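About Sesside

Sesside repairs, inspects and retests robotic end effectors and the hand-held grippers used to record manipulation tasks. We work from a single shop in Clomimville. Dwight Friesen runs the bench and Lucía Echevarría runs test and documentation. Most of our customers send us hardware after it has failed. A smaller number send it before, on a service interval, and we would like that number to grow.

How the company started

Before Sesside, both of us worked at Bergeron, a contract integrator that built small pick-and-place cells. In April of our last year there, a gripper on a cell called Tultovis closed without a command while a technician had his hand between the fingers. He had bruising and lost 2 days of work. The force limit held, or it would have been worse.

The first report blamed software. The controller log showed a close command that no part of the program had issued, and three weeks went into reading code. The cause was in the cable. The shield had broken at the strain relief, 12 millimeters from the connector, and motor noise was getting onto the signal pair. Under the right bend, the noise passed the message check and was read as a position target. With the cable straight on a bench, the fault could not be reproduced, so the unit passed incoming inspection twice and was put back on the cell both times.

We wrote the second report together. It made three changes: the gripper would ignore any single position message that was not repeated, loss of signal would stop the motor and hold position, and every cable would be tested while moving. The third one is most of what Sesside does today.

What we test

Every unit that comes in gets the same sequence. We check finger play, mount screws, connector seating and cable continuity. Then we flex the cable through its working range under load and log resistance and message errors the whole time. A unit that shows one dropped message during flex is treated as failed, even if it runs clean afterward. We don't clear intermittent faults on the basis that they went away.

After the flex test comes a handling check with ordinary objects. Soft and uneven shapes are better than machined blocks for this, because they load the fingers off center and make the operator turn the wrist.

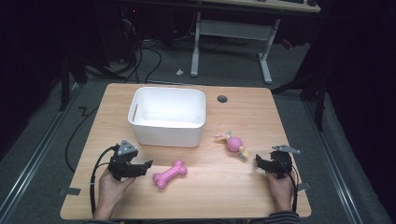
Cable strain on hand-held units is the fault we now see most. A robot arm repeats its path, and the cable can be dressed to suit. A person reaches wherever the object is, and the bend changes with each reach. With a gripper in each hand and a cable running down either side of the table, as when the pink bone and the ribbed ball are the objects being handled, each line has its own slack and its own tightest point. We record those separately. A left-hand cable with no errors tells us nothing about the right one.

What a customer gets back

Each unit ships with a report. It lists the fault as received, whether we could reproduce it, the part replaced, and the error log from the flex test before and after repair. If we could not reproduce the fault, the first line of the report says so. In that case we recommend that the unit stay off any cell where a person can reach the fingers during operation — and we will not sign a return-to-service form for it.

We keep failed cables for 12 months, tagged with the unit's serial number. Customers can ask for them back for their own investigation.

What we got wrong

In our first year we returned a gripper with the correct cable and the wrong strain relief, one size too large. The cable could slide in the clamp. The customer noticed it during setup, before power was applied. We recalled the other units from that batch, found the same part on one of them, and replaced it. Clamp size is now checked by the person who did not do the repair, and both sets of initials go on the report.

Working with us

Send the fault log if you have one, along with the cable. Units arriving without their original cable will be tested on ours, and the report will cover the gripper only. Please do not clean or re-terminate the connector before shipping. Standard turnaround is 3 weeks from receipt. Units involved in an injury or a near miss go to the front of the line.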